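Progress report to the Firkska Fund, February
From Malcolm Mellor, Nudport Supper Project

Dear all,

I've been looking forward to writing this one! When you agreed to back a shared evening meal in Nudport, we had a borrowed hall, a stack of recipes and a lot of hope. We've now served 658 plates since the grant started, and the Friday supper has become the thing people on the street ask me about when I'm out buying milk.

**What we've done**

The kitchen passed its inspection on the second visit (the first one flagged the hand sink, and fair enough, it dripped). Cirnora, the produce wholesaler out by the rail yard, has been sending us carrots, onions and squash at cost, and the squash soup has gone down so well that we put it on two weeks in a row. We tried a lentil bake in between. It was fine. It was a bit dry, and we'll have another go with more tomato.

Cooking lessons began in the Mak building, upstairs from the hall. These are for people who told us they'd like to help but had never cooked for more than their own family, and they've been such a pleasure to run. The first lessons covered knife skills, stock and how to scale up a recipe without ending up with a pot of salt. Several people from that group are now on the Friday rota, and one of them has taken over the bread completely.

We also bought tableware. The hall's old plates were chipped and we never had enough bowls on soup nights, so we went for a mix of plastic and steel that can take a knock and stack in the low cupboard. 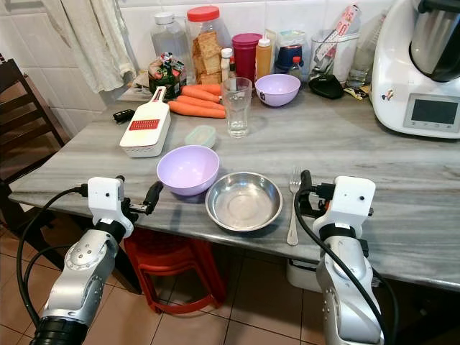
*Lavender plastic bowl and shallow stainless steel bowl.*

**Money**

We set aside $2000 for equipment and have $101 of it left. The big stockpot took the largest share, followed by the second-hand freezer. I'd like to put the remainder toward oven trays, if you're happy with that. Food spending is under budget thanks to the Cirnora price, and I'd love to carry the difference into spring.

**What's been harder**

Getting the word out to the far side of the river has been slow. The last bus leaves before we've finished dessert, so people either rush off or don't come. We're trying an earlier start, with doors at 5:30, and we've asked drivers to sign up for lifts home.

Storage is still tight. The dry goods are sharing a closet with the choir's music stands, and the choir has been very patient.

**Next**

More lessons, the oven trays, and a first go at a Saturday breakfast once the earlier supper has settled in. Please come and eat with us before then. Soup's on from 5:30, and I'll save you a seat near the kitchen.

With thanks,
Malcolm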